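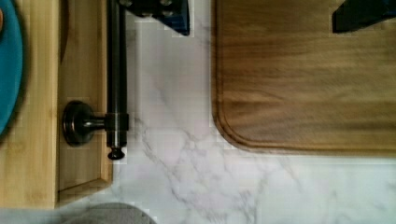 I got into robot rules by accident (a long story involving a mixer), so when I had the chance to sit down with Facundo Sepúlveda, I grabbed it. He writes the kitchen work rules for Plondeo, and his latest set went out on 28 Nov 2025. It's 27 pages long and he's a little embarrassed about that.

"I wanted ten!" he told me. "But then you get to cords, and cords alone eat up two pages."

I asked what people fight him on the most, and he didn't even stop to think. It's clearing the counter. Teams love to strip a kitchen bare before a run, and his rules say leave it as the household keeps it.

"If there's a French press by the toaster and a towel folded on top of the toaster oven, fine, that's a kitchen," he said. "You write down what's there, you decide what the arm may touch, and you put the rest on the keep-off list."

Glass goes on that list first. So does anything with a cord, and anything stacked on something else, like a plate of fruit up on a drawer box. I said that sounded like half of my own kitchen, and he laughed and said his too.

We got onto logs next, and wow, he has feelings about logs! Plondeo went back through 478 of them in February, and he read a good share himself.

"People write 'went fine.' Fine how? Did it touch the jar? Did somebody hit stop? I'd take one ugly, complete line over a page of that."

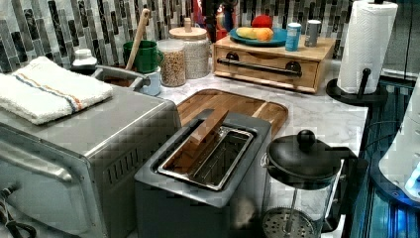 On the stop button

His rule here is short: one person holds the stop, and that person does nothing else. No typing, no moving cups, no chatting with a writer like me. I asked if he'd ever broken it.

"Once, for a sandwich," he said. "I wrote myself up."

He's already started on the next version, and the cord section is getting longer.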